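Home Storage and Transport
Handout 4, Burstead Handgun Course
Instructor: Satish Kaimal

Read this before the session and bring it with you. We will go through the storage part first and then the transport part, with a break between them. No guns or ammunition in the classroom for this one. If you normally carry, leave it locked up at home or talk to me beforehand.

Terms used in this handout

Unloaded: no round in the chamber, no magazine in the gun, and on a revolver every chamber of the cylinder empty.

Locked container: a safe, lock box or hard case that needs a key, a code or a fingerprint to open. A zipped range bag is not a locked container. Neither is a glove box with a lock that opens with a butter knife.

Locking device: a cable lock or trigger lock fitted to the gun itself. A cable lock goes through the action and keeps it from closing. A trigger lock fits around the trigger guard and should never go on a loaded gun.

Authorized user: an adult in the household who may legally possess the gun and who has been shown how to handle it.

Part 1. Storage at home

Start with who is in the house. Write down everyone who lives there and everyone who visits often enough to wander around on their own. Include grandchildren, a teenager's friends, house cleaners and anyone who stays over. Your storage plan has to work for the least careful person on that list.

Then choose the container. The main types we will compare in class:

Steel cabinet. Cheap and light. Keeps children and casual visitors out. Two people can carry one away, so bolt it to the studs or the floor.

Full safe. Heavier and slower to open. Check the weight against the floor before you put one upstairs.

Quick-access box. Holds one or two handguns. Opens by buttons or fingerprint. Small enough to steal, so it has to be cabled or screwed to something that does not move.

Batteries are the usual point of failure on quick-access boxes. Change them on a date you will remember, and keep the backup key somewhere other than inside the box. I have had a student do that. It took a locksmith.

Do not hide a gun in place of locking it. Closet shelves, sock drawers and the space under the mattress are the first places a burglar looks, and children know them all by the age of six.

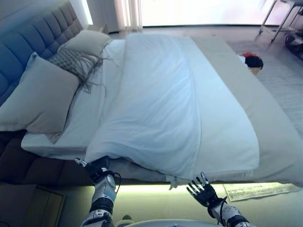
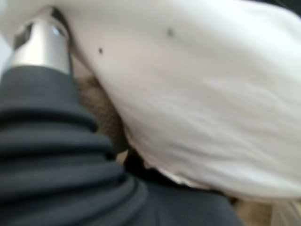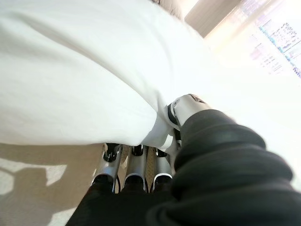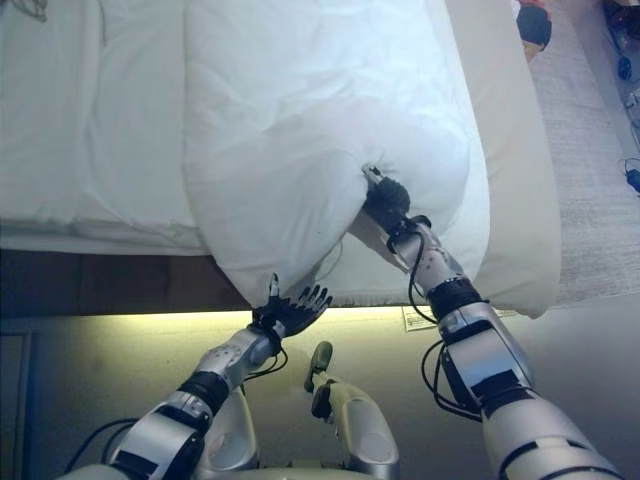

Page last changed: May 29, 2026

Ammunition. Store it in its own locked container where you can. Keep it dry and off a concrete floor. Leave rounds in the factory box, or mark the caliber on whatever you move them to. If you own guns in more than one caliber, do not mix them on a shelf.

Keys and codes. Do not use a birthday, a street number or 1234. Change the code when a roommate moves out, when a marriage ends, or when you think someone has been watching you enter it. Keys do not hang on the hook by the back door.

Records. Write down the make, model, caliber and serial number of each gun and photograph both sides. Keep the record away from the guns. After a theft the police will ask for serial numbers, and so will your insurer.

When someone in the house is having a hard time. If a member of the household is depressed, drinking heavily or going through a crisis, move the guns out of the home for a while. Ask a relative, a range or a dealer about temporary storage, and check what your state requires for a transfer first. In the United States you can call or text 988 at any hour.

Part 2. Transport

Rules change at state lines and sometimes at city limits. Look up each place you will pass through as well as the place you are going. A license from home may mean nothing two hours down the road.

For an ordinary trip to the range:

1. Unload at home, pointing in a safe direction. Look and feel to check the chamber.
2. Case the gun and lock the case.
3. Put ammunition in a separate container.
4. Put both in the trunk. In a vehicle with no trunk, put them as far from the driver as you can.
5. Go straight there. Do your errands on another day.

A parked car is poor storage. If you have no choice, use a lock box cabled to the seat frame, and put the gun in it before you reach the parking lot.

Homework

Draw a rough floor plan of your home and mark where each gun, each box of ammunition and each key is kept now. Do not put your name or address on it. Under the plan, write two changes you would make. You keep the drawing and I will not collect it.

Next handout: cleaning and routine inspection. Bring your owner's manual, or print one from the manufacturer's website.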